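Search this blog Go

Learning to sleep without the TV on

27 Aug 2020
Posted by the author of Neliletti Notes

I have fallen asleep to the television since college. It was never anything good, mostly cooking reruns and that one shopping channel that sells the same knives all night. My whole adult life has had a soundtrack of people chopping onions very cheerfully at 2 a.m.

Then in January we moved to the apartment over on Gachanja Street, and the bedroom had no cable outlet. I told myself I would get one put in. I kept telling myself that while I lay there, wide awake, listening to the fridge think about its life two rooms away.

The first week was awful. I tried a fan (too cold), an audiobook (too interesting, I stayed up to find out about the sister), and a rain app called Putetti that had exactly 3 kinds of rain and they all sounded like bacon. I tried counting backward from 1,000 and got all the way down, which I was weirdly proud of and also furious about.
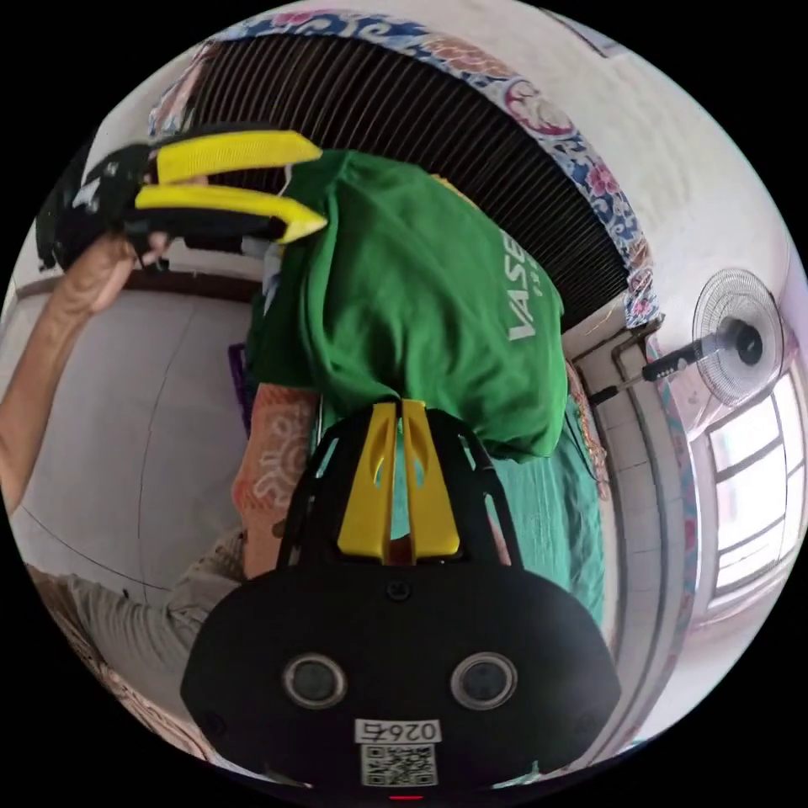
My sister-in-law thinks I was going about it all wrong, by the way. You don't replace the noise, she told me, you just turn it down one notch every few nights until you can't tell whether it's on. She did it that way with an old radio and says it took her most of a winter, and she still keeps the radio next to the bed in case of emergencies.

I liked that idea a lot, so I dug out our little Kondum speaker and put the cooking show on my phone, with the screen face down. Night one was regular volume. A couple of nights later I took it down a bit, and then a bit more. I cheated twice when I had a cold -- no regrets. By the time I got to the very bottom, I was lying there straining to hear a man talk about shallots, and at some point I thought, well, this is silly, and switched it off. And I slept! Four hours, but they were four good ones.

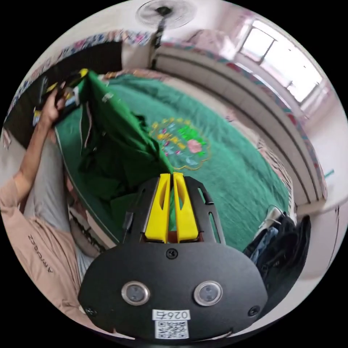 The other thing that helped was getting rid of the little lights. I had no idea how many things in a bedroom glow until there wasn't a big blue screen drowning them out. The charger glows, the smoke alarm blinks, and the humidifier has two lights on the front that stare at you all night long. Two round windows with silver rims, side by side like a pair of eyes, are fine by me in the daytime, but I don't want anything looking at me like that when I'm trying to drift off. So the humidifier faces the wall now, and I put a scrap of black tape over the charger.

I'm not cured. When I stay in a hotel the TV goes on before my shoes come off, and I've made my peace with that. But at home it's been quiet for a good long while, and I've started hearing things I kind of like, such as the neighbor's wind chimes and the early bus. The fridge and I are on better terms too.

Next up is trying to stop reading the news in bed. Wish me luck, I'm going to need it.

3 comments

nightowl_knits
The onion chopping!! I thought I was the only one. Mine is an old baking show and I've never seen the end of a single episode.

Porchlight
Did you ever get the cable outlet put in, or is that idea dead for good?

tired in the valley
Going to try the one notch thing tonight. My husband needs the news on and I need it off, so maybe we can meet somewhere in the middle.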